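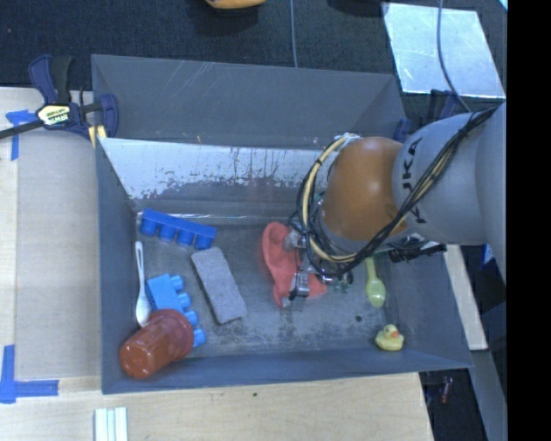
Bin picking for a class project, the arm keeps fumbling the soft stuff

Posted in Student Robotics > Grippers and Picking
368 views

wollari_bench

Senior project, team of four, demo is in April and I'm getting nervous. Task is clearing a gray bin one object at a time with a KUKA arm and a metal finger gripper. Mix of junk in the bin — toy blocks, plastic spoons, a see-through cup, rubber duck, a brick-like block, and one red floppy thing that is ruining my life.

Hard objects are mostly ok. Blocks fine. Duck fine. The red thing is where it goes bad. Fingers close on it, gripper says it has something, arm lifts, and it slides out halfway up. Or it drags out a spoon along with it and that counts as a double pick, which under our rules is worse than a miss.

Last full run was 79 attempts, 17 of them failed, and nearly all of those were the red one or the cup. The cup I sort of understand, depth camera sees right through it. The red one I dont.

Tried so far:
- more grip force (it just squeezes out the side)
- slower lift, no change
- aiming for the middle of the blob instead of the highest point, maybe slightly better??

We use the Samach grasp planner with default settings, plus our own script for the drop-off. Can't change the gripper, it's shared with another team. Can probaly change fingertips if they come off again in under five minutes. Any ideas welcome, even ugly ones.

Tagged: bin picking, soft objects, class project

2 people marked this thread as useful

ullow_ray

Did this same kind of project last year, so a few things in the order I'd try them.

First, stop aiming at the middle. On a floppy thing the middle is often the thin part, and if it's narrow there you get a tiny contact patch and all the weight hanging off both sides. Look for a fold or a fat lobe. A folded bit gives the fingers two or more layers to bite on. We had our planner score candidates by how much material sat between the fingers and that one change helped more than anything we did with force.

Second, force. Going up is the wrong direction if it squirts out. Back it off, close slow, wait half a second, then close the last bit. Rubbery stuff needs a moment to settle.

Third, fingertips. Bare metal on anything slick is asking for it. Cut a strip of thin rubber sheet, double sided tape, done. Comes off in one minute with a plastic scraper so the other team can't complain. Don't go thick or you'll lose the narrow gaps between blocks, learned that one the slow way.

Fourth, lift check. Don't trust "gripper closed" as proof of anything. Lift a couple of inches, stop, read finger width again. If it changed, put it down and retry. Costs you time on every pick but a retry near the floor of the bin is much cheaper than a drop over the edge, esp if your rules count drops.

For doubles — nudge first. Before you try the soft item, have the arm push it sideways with closed fingers, away from the spoons. Keep the push short and low. We lost a whole afternoon to a push that climbed up the sloped wall and tripped the collision stop.

Cup: grab the rim. If your camera gives you color as well as depth, find the rim in the color picture and use the bin floor height plus a fixed offset. Crude, works.

mnguni_lab_b

clamp your bin down and check it didnt move. ours crept a bit every run and we blamed the planner for two weeks. put tape on the table at the corners so you can see it.

also check your cables. if the loop by the wrist swings in front of the camera when the arm is low you get garbage depth right where you need it good. we had the planner picking up "objects" that were just hose.

wollari_bench

Thanks both. Bin is clamped, but I never checked it against the tape, will do that tonight.

Ray — when you scored by material between the fingers, was that from depth only? Ours gets pretty noisy down in the corners.

ullow_ray

Depth only, yeah. Took the median of five captures before each pick instead of one. Slower but the corners cleaned up a lot. If you're short on time just do it for the soft items and leave the blocks on a single capture.

samachuser

Have you tried suction? Way easier for bins. We switched and never looked back, all our boxes pick first time.

wollari_bench

Can't change the gripper, it's in the post. And no boxes in our set.

Update from later on: rubber strips are on, force turned down, lift check half written (it retries forever if the bin spot is empty, fixing). Red thing came out clean on the first three tries, then it dropped one. Cup still bad. Trying the rim idea next, will post the numbers after the next full run.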